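Bedroom clear-out, Clukalville - gallery

Posted 29/04/2026

Quick page, no time to do it properly. We are out of the Clukalville flat soon and the bedroom is the last room. Kitchen went first, then the hall closet, then two days of arguing with a wardrobe. Everything small ends up on the bed for sorting. Bear bedspread stays on till the last night, it's the one thing I refuse to pack early.

How it works, more or less. Stuff goes on the bed. Suitcase goes behind the bed so I don't fall over it again. Flat black box tray for the bits that have no home - coasters, cards, that kind of thing. If it fits in the tray it comes along. If it doesn't, think about it.

Crochet is the slow part. The bunny ornament with the striped ear is coming, no discussion. Same for the white doily sort of thing with the little green and yellow flower. The macrame cords are a mess and have been a mess since March, I was going to make a plant hanger from a Flukeck pattern and got as far as seven knots. Still going in the bag. Will untangle them at the new place, or wont.

Playing cards, red and white box. Keeping those out of the big boxes so there's something to do the first evening when the internet isn't on yet. Cork coaster lives with them. One coaster is enough for one table.

White hard case is for clothes and soft things only. Learned that the hard way last move - a mug, a sweater, you can guess. Pillows get stuffed in at the very end, whatever gap is left.

Not coming: the Bavex lamp (wobbles), most of the hangers, roughly 100 birthday cards minus the good ones. A bag of yarn ends is going to the Morikawa swap table on the corner if they still take them. Somebody please tell me if they dont.

To do still - empty wrappers off the bed, mop the floor once the boxes are out, find the suitcase key, label teh boxes on the side and not the top. Labels on the top are useless once they're stacked, did that with the kitchen ones and now I have no idea where the forks are.

More when the room is bare. Crochet and cards first tonight, then the suitcase, then bed.
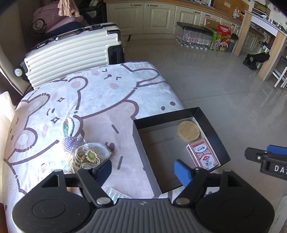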